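Cutlery sorting - are three open baskets really better than a drawer tray?
Home & Kitchen > Storage and Tidying

dostmont_dee
Started this topic

My sister swears by baskets for cutlery. Chopsticks in one, spoons in the next, forks and knives in the last. I've had the same drawer tray since uni and I reckon it does the job. The tray slots are too short for chopsticks, I'll give her that, so ours live on top of everything and jam the drawer. Is anyone using baskets long term, or does it all end up in a heap by November?

Norano
Reply 1

Heap. We tried it at the Hornov Street share house and gave up. Open baskets only work if everyone can be bothered, and in my experience they can't. Also grey tinted plastic shows every water spot.

hanfan658
Reply 2

Disagree. The trick is to tip the lot out on the table before you decide what goes where. Mixed sets are the problem, and most people own more odd bits than they think.
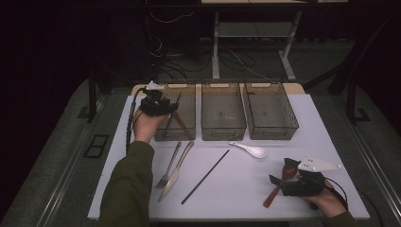 Reply 3
Norano

Fork, knife, soup spoon, wooden spoon, chopsticks in two colours. Fine, but that's hardly a family's worth. Try it with 139 pieces and a toddler and then tell me about your system.

dostmont_dee
Reply 4

Have to side with Norano a bit. Anything looks tidy with that little in it. And what about the holes? I'd bet a thin chopstick goes straight through the side the first time you shift the basket.

hanfan658
Reply 5

Ours haven't. Lay them down flat or on a slant and they stay put. You can see what's in there through the sides too, so no labels needed. 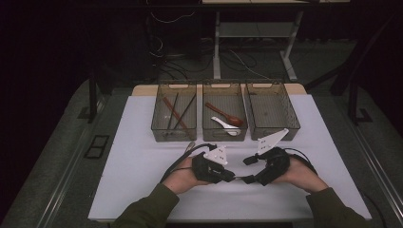

Manee Wiriya
Moderator, Kitchen and Laundry boards

Chopsticks left, spoons middle, and the right one still going spare. I'd be happy enough with that on my bench, though I'm not sold on spoons lying across each other. You always want the one underneath. Two questions for hanfan658 before anybody rushes off to the shops. Do you wash the baskets, and how often? I had a mesh-sided one from Han Homewares and the crumbs got into every gap. It took an old toothbrush to shift them, and I resented every minute.

hanfan658
Reply 7

Once a fortnight in the sink. Thirteen dollars for the set, so if they go manky I won't cry over it.

Norano
Reply 8

Once a fortnight, sure. I'll believe that when I see it.

dostmont_dee
Reply 9

I'm more worried about bench space. A tray disappears into a drawer. Three baskets in a row take up the whole back of a table, and then where do you chop the veg? Measure yours with a bit of a gap between them and it's worse again.

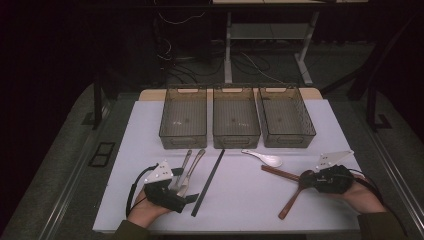

And my sister's answer is to put them on a shelf, which means reaching up for a fork at every meal. I can't see the kids going along with it. I might get one basket for the chopsticks and leave the rest in the drawer - that fixes the jamming and I don't have to admit she was right.

hanfan658
Reply 10

One basket is still a basket. She'll count it.

Manee Wiriya
Moderator, Kitchen and Laundry boards

One is sensible. Check the length against your longest pair first, and dry wooden ones properly before they go in. Moving this over to Small Kitchens as it's more of a space question now.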